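Workshop Notes: Setting Up Small Utensil Tasks for a Home-Built Gripper
26 September 2021
By Murray Harawira, Kestumbridge Shared Workshop

Members building hand-held grippers are asked to read these notes before booking a practice table. They apply to the two-jaw pattern drawn up by Lutz Kröger and to any similar linkage.

Check the pivot pins first. Each pin should turn freely without side play. Work the jaws open and closed several times, and tighten any pin that has begun to lift. Finger pads should be glued square to the inner face and left overnight under a light clamp.

Begin with sticks and spoons, which are cheap and forgiving. A chopstick lying flat is harder to take than it looks -- the pads must come down on both sides of it before the jaws close. A utensil holder with a broad base is the best target for putting things away.

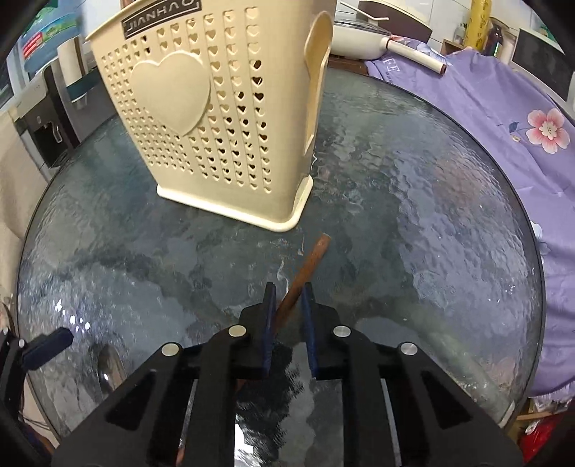
Glass tabletops call for additional care. Reflections can mislead a camera as to where the surface lies, and hard fingertips may scratch. Lower the gripper slowly and stop short of contact. If the camera loses the stick against the glass, change the angle of the lamp before changing any settings.

Two grippers may be used together, provided that one remains still while the other is moving. Members should agree on this before starting.

Wipe the pads with a damp cloth after each session. Dust and kitchen grease reduce grip, and solvent will loosen the glue. Spare pads are kept in drawer 53 -- please enter any taken in the stock book.

Contact: Kestumbridge Shared Workshop, extension 2314 | © 2021 Kestumbridge Shared Workshop | Back to top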